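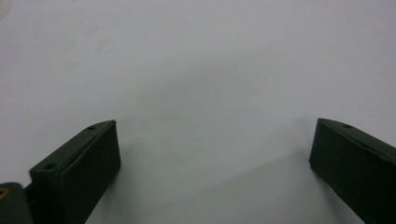
Can I roll a second coat over flashing, or do I have to sand the whole wall?

Posted in Walls and Ceilings by wunby_upstairs, Feb 22, 2026

Hi all, first time painter here so go easy on me! We moved into a place in Warkholm in January and the living room was a sort of mustard color, so I bought two cans of Forna matte in a very pale gray and spent a weekend rolling it on. During the day I love it. At night, with the floor lamp on, I can see shiny stripes all the way down the long wall, plus a couple of dull patches where I filled the old nail holes.

I didn't prime anything (I know, I know). The can says it's fine over painted walls, and the walls were painted, so I figured I was set. I used a cheap roller from the grocery store and kept going back over bits that looked thin while they were drying.

So do I put another coat on and hope, or is it sanding time? There's a couch against that wall that took three people to get up the stairs and I'd love to move it only once. I've got a bit less than half a can left.

plasterandtea

You've got two separate problems, and the good news is neither of them means sanding the whole room.

The dull patches are your filler. Bare filler drinks the paint faster than the wall around it, so it dries with a different sheen. You can put four coats on and still see it. Sand those spots lightly with 220, wipe the dust off, dab primer on and feather it out a few inches past the edge. Let it dry for as long as the can tells you.

The stripes are from going back over half-dry paint. We've all done it. Get a decent roller cover, 3/8 nap if your walls are smooth, and load it more than feels right. Work in sections a couple of feet wide, ceiling to baseboard, and always roll into the edge that's still wet. Then leave it alone! If you spot a thin bit ten minutes later, walk away and make a coffee.

Also do the entire long wall in one go, corner to corner. Half a can might not cover it. My last can of that size did some 300 square feet, but that was over primer and I'm stingy with paint. If you buy another can, pour it in with the old one and stir them together before you start, otherwise you can end up with a faint color change halfway along the wall - ask me about my hallway.

Turn the heat down a little while you're working, too. Radiators blasting in winter make the paint grab much too fast.

gutterball93

just get eggshell, matte is a pain and it marks if you look at it wrong. did my whole downstairs with the Nedeljković one and it wipes clean, kids and all

stairwell_ghost

Agree with plasterandtea on nearly everything, but I'd prime the long wall completely instead of spotting it. Spot priming on a pale gray can leave its own patches, especially with a lamp shining along the wall. It's one more evening of work and primer is cheaper than paint.

And don't switch to eggshell on an old wall unless you like looking at every dent in it. I did that in my bedroom and ended up skimming the thing the next summer.

For the couch, pull it out to the middle of the room and throw a sheet over it until you're sure you're done. Check the wall with the lamp on before you push it back.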